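Robots and lemons

Posted 31 August 2020

Quick one as I'm meant to be packing. Went to the Keletti open day after all — nearly didn't, train was late, then walked past the door twice. No sign outside. Valter Paiva came down to get me in the end.

Ground floor first. Lots of standing about with coffee. A talk by Lenuța Coman on why kitchens and bars are harder than warehouses. Short version: everything's slippery, everything's a different size, and people put things back in the wrong place. She had 71 slides and got through most of them, fair play. I took notes on the back of my ticket and now can't read them.

Then upstairs to the bit I'd come for. The drinks table! I'd pictured something like a vending machine with an arm stuck on it. Much more like somebody's kitchen worktop halfway through a party.
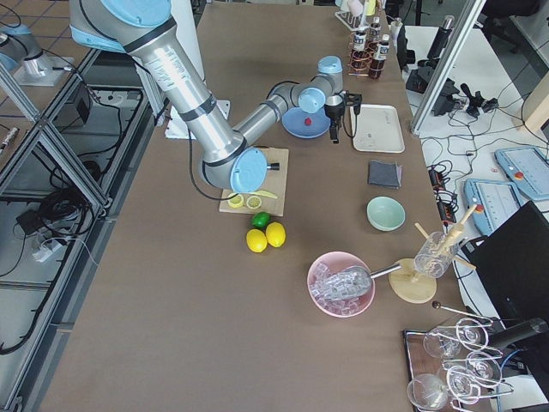
The drinks table, two lemon slices on the board and two lemons still whole. Ice and shaker at the front.

Kyu-ri Sun was running this one. She's been on it since December and knows every way it can go wrong. Fruit is the worst, apparently. A lemon rolls. A slice sticks to the board, or it comes up with its neighbour attached. She reckons the ice scoop took them longer than anything else, 267 tries before she'd let a visitor near it. I asked about the muddler and got a long look.

Things I scribbled down that I can read:

Gripper is smaller than I expected. Plain black thing, pointing straight down.

A proper teach pendant has a big red stop button on it. I wanted to press it. Didn't.

Stemmed glasses are a pain, they lie them on a wire rack.

It's slow. Kyu-ri said so before anyone could ask, and said fast comes later. Somebody behind me muttered that his local's slower on a good night.

Had a go at asking Gyu-bin Wi what it all costs and he changed the subject to the Varov stand next door, where they were folding towels. Watched that for 12 minutes. Weirdly calming, would of stayed longer but there was a queue.

They had 200 people booked in over the day and the stairs are narrow, so go early if they do it again. Wear flat shoes. Sandwiches gone by one.

More on the towels when I'm back, plus Bo-ram Hwang has promised me her notes from the afternoon talk, which I missed completley. Right — packing.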